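Search this site
Search term
Go

Marine Invertebrates, Lecture 7: How Sea Stars Feed
Notes by Eirini Margaritis
Last updated: Nov 8, 2022

Please read these notes before the laboratory class. The chapter from Pearce is still required, but you can skip its part on fossils.

Last week we finished with the tube feet. Remember that each foot is a small hollow tube, connected inside to a system of canals filled with fluid. When the muscles of the little bulb above the foot contract, the fluid goes down and the foot becomes longer. Many textbooks say that the feet hold by suction. Newer studies show that the animal glues itself with a secretion, and a second secretion lets it go again. In the exam I will accept "adhesion", and I will not accept "suction" alone.

Now to feeding. A sea star that eats mussels climbs on the shell and bends its arms around it. It pulls on the two halves with many feet, which can work in turns. The mussel has strong closing muscles, but a very small gap is enough for what comes next.

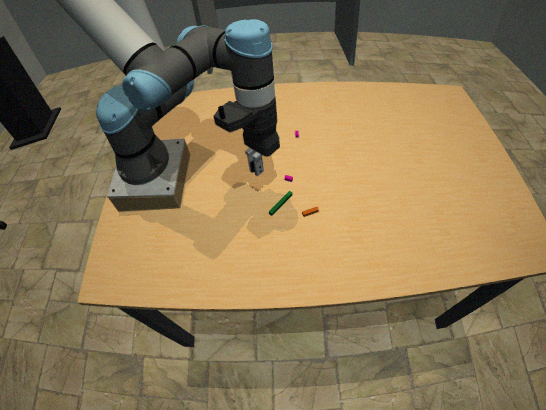
Through this gap the sea star pushes out a part of its stomach, called the cardiac stomach. Enzymes begin to digest the soft body inside the shell. The partly digested food is then carried to the pyloric stomach and to the digestive glands, of which there is one pair in every arm. After the meal the cardiac stomach is pulled back by retractor muscles.

Not all species do this. Some, such as Luidia, swallow the prey whole and later throw out the hard parts through the mouth.

For next time: draw one arm in cross section and label the ampulla, the radial canal and the digestive glands.

Comments

Periklis Zacharopoulos: Is the madreporite also in the exam, or only the canals?

Eirini Margaritis: Yes, both. Look again at Lecture 6.

Paraskevi Petridis: The part about the glue helped me, my old schoolbook had only suction.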